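### 3.2 Hardware and Measurement Setup

All timing runs were carried out on desktop workstations of a single type, bought used and fitted with Intel Xeon E5 processors. We chose used machines on purpose. The hydrology offices that run the Bostlow model work mostly with equipment of this age, and a solver that meets its time limit only on new servers would be of little use to them. Memory, power settings and operating system were the same on every machine. Automatic clock boosting was turned off in firmware, which costs some speed but removes the largest source of spread between repeated runs.

The test set holds 528 river networks taken from the Skorley catchment archive. Each network was solved 10 times from a cold start, and we report the median. Runs in which the operating system logged a thermal event were thrown out and repeated. The first solve after a reboot was never used, as it includes the cost of reading the network files from disk.
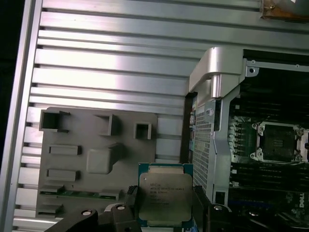 **Figure 2.** Intel Xeon E5 processor, with the open workstation chassis.

Two solvers were compared. The first is the banded direct solver described by Marciniak, which factors the full system at each time step. The second is our own method from Section 2, which reuses the factors from the previous step and corrects them only along branches where the flow has changed by more than a set tolerance. Both were built with the same compiler and the same flags, and both use one thread. A threaded version of our method exists — it is used in the operational tool — but the Marciniak code has no threaded form, and a comparison would say more about the programming effort than about the methods.

Time was read from the processor's cycle counter at the start and end of each step and converted to seconds with the fixed base clock. The cost of reading the counter was measured separately on an empty loop and subtracted. For very small networks this correction matters; for networks with more than 100 branches it is below the resolution of the tables.

### 3.3 Choice of Tolerance

The correction tolerance is the only free parameter in our method. Setting it too low makes every branch count as changed, and the method then does slightly more work than the direct solver. Setting it too high lets errors build up at junctions, where they show up first as a mismatch between inflow and outflow. We fixed the value on the Fonden subset, which was kept apart from the test set, and did not change it afterward.

Junction mismatch was recorded at every step together with the run time. A run was marked as failed if the mismatch went above 2 percent of the local flow at any junction, even if the final water levels agreed with the direct solver. This rule is strict for tidal reaches, where the local flow passes through zero twice in each cycle. For those reaches we used the mean absolute flow over the cycle as the reference — a change proposed by Radosław Cieślak during the November trials and applied to both solvers. Failed runs are listed by network in Appendix B and are excluded from the medians in Table 3.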